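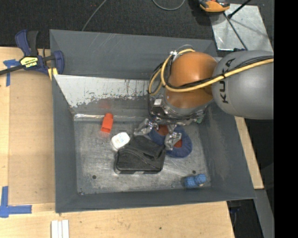

Comparing two grippers on a small bench setup only tells you something if the bin, the items and the arm stay the same for both. Set the bin where you want it and mark its place on the table with tape before the first pick. Blue tape is easy to see on pale wood, and an L shape lets you put the bin back after it has been knocked. Clamp the rim as well. A bar clamp with yellow pads will hold a sloping wall if you tighten it a little at a time.

Choosing test items
Household things are fine. Use a mix of soft and hard: a zippered case, a small container, a tapered plastic part, something puffy with a hole in it. Soft fabric favors long fingers. Rounded hard items tend to roll away from them. Keep the same set for every gripper and do not swap in an easier item halfway through.

Hoses and cables
Tie the cables to the arm and leave a loop at the wrist. Turn the wrist by hand through its full travel before you run anything. If the loop goes tight, let out more hose — a short hose pulls the wrist sideways and the gripper gets the blame.

Running the comparison
I do 200 picks per gripper, 400 for the pair, and shake the bin up after every 6. Write down drops and empty grabs in separate columns. The Sukier fingers gave me 228 good picks in a longer run of 400, and most of the misses were flat items against a wall. The Wimolik pair did better along the walls and worse on fabric.

Worn bins
Scratches and shiny tape can throw off a depth camera. Try matte tape over the seam, or move the lamp. Check the camera view again after either change, and start a new sheet.

Rasmus Navickas, Clendthorpe
Updated 10/03/2019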